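Stalldale group trains arm in simulation, cuts failed grasps

A team at the Stalldale lab says its new training method, called Clolia, lets a robot arm learn table-clearing jobs almost entirely in simulation. Results went up in May. Short paper, long appendix.

The idea: instead of one big batch of practice runs, Clolia looks at where the arm failed and builds new tabletops from those failures. Same objects, shuffled. Harder angles, thin handles, things too close to a rim. The arm trained on 3,000 rendered layouts, then got tested on 115 it had never seen. It failed 14 of them. The older method, Prusier, failed on more then twice that many.

"Thin objects were the killer," said Maarten Goossens, who led the work. "A bowl is easy. Anything narrow, the old policy just pinched air." 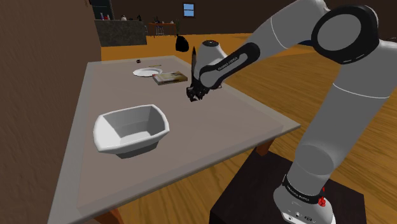 Training took 19 hours on one machine, per the paper. Tests on a real arm are next, no date given. Goossens wouldn't guess at how much of the gain will carry over, lighting and friction being the usual trouble. Code is promised "soon." Layout files are allready up on the lab's page.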